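Handling Rules for Robotic Disassembly of Desktop Computers
Project report, Group 4
Lộc Phùng, Cúc Phan, Nhung Khúc
Supervisor: Yến Lã
May 2022

1. Purpose

The Bralemberg workshop already has safety rules for people working near the arm. It had no written rules for the hardware the arm works on. Our project was to write a set for one task, the removal of memory modules and processors from desktop computers, and to test whether other students could follow it without help from us.

2. Method

We read the general risk assessment method in ISO 12100 and the robot integration requirements in ISO 10218-2, then listed the hazards that apply to the workpiece. Electrostatic discharge, crushed socket contacts, and snagged cables were ranked highest. Draft rules were applied over 436 logged approach moves at reduced speed. Every stop was entered in the log with the rule number that caused it.

3. Rules adopted

3.1 The power cord is disconnected and the chassis is bonded to the bench ground before the arm is enabled.

3.2 Approach speed inside the chassis is limited to 36 mm/s. The limit is set in the controller and may not be changed from the operator screen.

3.3 The gripper may not enter the area of the CPU socket bracket until the operator has confirmed the finger position on the wrist camera view.
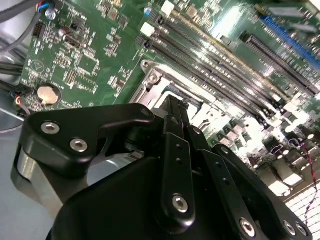 3.4 Cables crossing the planned path are tied back or unplugged. If a cable cannot be moved, the path is replanned and the change is written in the log.

3.5 Hands stay outside the chassis while the drives are on. The enabling switch is released before any part is adjusted.

3.6 Finger screws are checked for tightness every 100 cycles.

4. Results

Rule 3.4 caused the most stops. The first draft said only that cables should be "clear of the arm," and two operators read this differently. One allowed contact with the outer linkage, the other did not. The wording above removed the disagreement.

Rule 3.3 added time to each cycle. Tâm Tạ, who ran the trials as an outside operator, asked for it to be dropped on memory-only jobs. We kept it for all jobs, as the memory slots and the socket are close together on most boards we handled.

5. Limitations

All trials used one gripper and one lighting setup. Reflections from bright metal made some position checks slow, and we did not test a diffuser. The rules do not cover laptops or power supplies. The full log is stored in the workshop cabinet under file 1804.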